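How to Clean and Organize a Utensil Holder on the Kitchen Counter

By Mawuli Appiah
Updated Friday, May 3, 2024

In our kitchen the spoons and chopsticks stand in plastic holders on the counter. It is a good system, you take what you need with one hand while the other hand stirs the pot. But a holder collects water at the bottom, and if you leave it for too long there will be a brown film and a smell. I clean ours every second Sunday, and the work takes less time than boiling rice.

This guide is for plastic holders with slots or holes. If yours is ceramic and has no holes, the drying part will be longer for you.

What you need

A clean dish towel
Dish soap, any kind
White vinegar
A bottle brush or an old toothbrush
A bowl or basin big enough for the holder
A free piece of counter, as wide as two dinner plates

I measure the vinegar water with a kitchen jug: 600 ml of warm water and seven tablespoons of vinegar. If your basin is big, make it double.

Step 1. Take everything out

Remove the spoons and chopsticks and put them on the counter. Do not turn the holder upside down over the counter. I did this once and the old water ran under the rice cooker. Lift the pieces out by the handle, and look at each one when you do it. A plastic spoon with a rough or melted edge should go to the trash. Chopsticks with dark ends also.
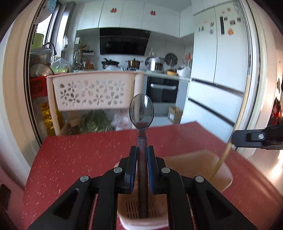
Can I wash the wooden chopsticks together with the plastic spoons?
It is fine to wash them in the same water, but take the chopsticks out first. Wood should not stay in water for a long time, so I wash them quickly and lay them on the towel before I begin with the spoons.

Step 2. Wash the holder

Put the holder in the basin with the vinegar water and leave it for as long as you need to wash the utensils. Then brush it with dish soap. The bottom is the important part. Put the brush in every slot from the inside, and then again from the outside, because the film sits on both sides. If there is a divider in the middle, brush along the line where it meets the bottom.

When the holder has old tape or a sticky label, warm water and a little cooking oil will help. Rub the oil on the sticky place, wait for some minutes, then wash with soap. If the tape is holding a crack together, leave it on and think about a new holder.

Rinse with clean water and let it stand on its side on the towel. It must be dry in the corners before anything goes back in.

Step 3. Sort the utensils

While the holder dries, make groups. My groups are simple:

Big spoons for cooking and serving
Small spoons for eating
Chopsticks, in pairs

Match the chopsticks by length first and then by pattern. Single ones I keep in a drawer until August, when my sister visits and brings the ones she has taken home by mistake.

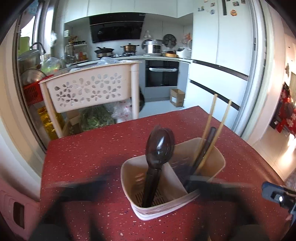 Try also to decide which side is for which group, and keep it always the same. In our home the heavy cooking spoons have their own compartment and the thin things go in the other one. A heavy spoon falls against the light ones and pushes them out – this is the reason I don't mix them. Spoons stand with the bowl up, so the part that touches the food is away from the wet bottom. Chopsticks stand with the eating end up.

Step 4. Put everything back

Begin with the longest pieces and put them at the back. Then the shorter ones in front. Stop when the holder is full but you can still pull out one spoon without moving the others. What does not fit goes to a drawer, or to a second holder.
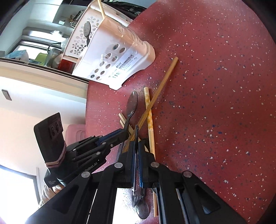
Metal spoons and chopsticks, with the white drainer behind them.

If you buy a new holder

Take off the wrapper completely and wash the holder before the first use. Check that the holes at the bottom are open, in some cheap ones a thin skin of plastic is left over them. A toothpick will open them.

Put the holder near the stove but not beside the flame – I leave the width of one hand, and more when I fry.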